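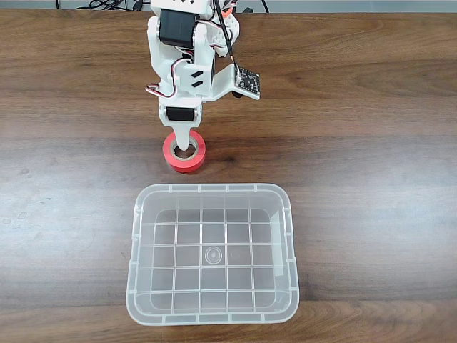 About us

Fokovari is a small shared workshop in Festham where people build their own robot arms. We are a club and a little bit also a school. Most of us have another job during the day, and we come here in the evening to print, screw, solder and look for the mistake in the wiring.

How we began

In January, Kerstin Hellwig and Leonie Sauerland printed the first arm at Kerstin's home. The printer stood in the kitchen, and her mother Anneliese wished to have her kitchen back. So we rented two rooms in the old Vulleck building, on the second floor. Anneliese is now a member too, and she has built an arm of her own.

What we build

Our arms are made of white printed parts and hobby servo motors. All members start with the same plan, which we call Wibisono, and afterwards they change what they want. Some make a longer wrist, others try a different gripper. The usual first task is to pick up a roll of tape and put it into a plastic bin. It sounds easy, but a beginner needs many evenings for it. The small circuit board is mounted at the wrist, and the cables must have enough slack that they do not pull when the arm turns. For this we give help gladly, as all of us have broken a cable already.

Who we are

Kerstin takes care of the printers. Leonie teaches the programming course, in which no earlier knowledge is expected. Henrike Janssen is responsible for electronics and for the soldering places. Ilse Seidel answers your letters and keeps the list of spare parts.

Membership

The membership costs 85 per year. In this price is the use of all tools and of both rooms. Filament and motors are paid separately, at the price which we paid ourselves. You may leave a half-finished arm on the shelf, please with your name on it. Children from twelve years are welcome together with an adult.

If you would like to visit us first, please write to Ilse a few days before. The entrance is from the yard, and the bell has the name Fokovari.

This page was last changed on 6/6/19.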